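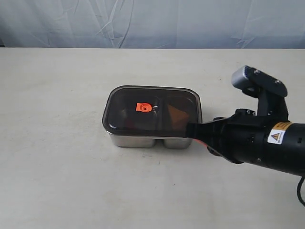 Packed lunches and food temperature, a short thread. I log fridge and cold-store temperatures for a living, so this is the dull end of the subject.

1/ The number that matters is time spent between 8 and 63 °C. Cooked rice is the usual worry. Bacillus cereus spores survive boiling and grow if the rice is left out to cool slowly.

2/ Depth matters more than people expect. Double the depth of a slab of rice and the middle takes up to four times as long to cool. Spread it on a tray first, then box it.

3/ Steel v plastic: steel conducts far better, but the wall is thin and the food is the bottleneck. Over a whole evening in the fridge you won't notice much difference. Depth again.

4/ I put a probe in 400 g of rice at the Galwood depot last month. On a tray it was down to 10 °C well before the same weight left in the pan. One run of each, so treat it accordingly.

5/ Fridge dials are numbered 1 to 5 or similar and are not degrees. Buy a thermometer, stand it in a glass of water on the middle shelf, read it in the morning. You want 5 or below.

6/ Wael Ashour asked about ice packs. Melting ice takes up 334 J per gram, so a 100 g pack absorbs some 33 kJ as it melts. Put it on top of the food – cold air sinks.

7/ Reheating: steaming hot all the way through, stir halfway, once only. Reheating does not rescue rice that sat out. The toxin that causes vomiting survives it.

8/ Several replies about lentils. Same rules, though they hold more water and cool a bit slower at the same depth. I haven't logged them properly yet – will add the readings on Monday.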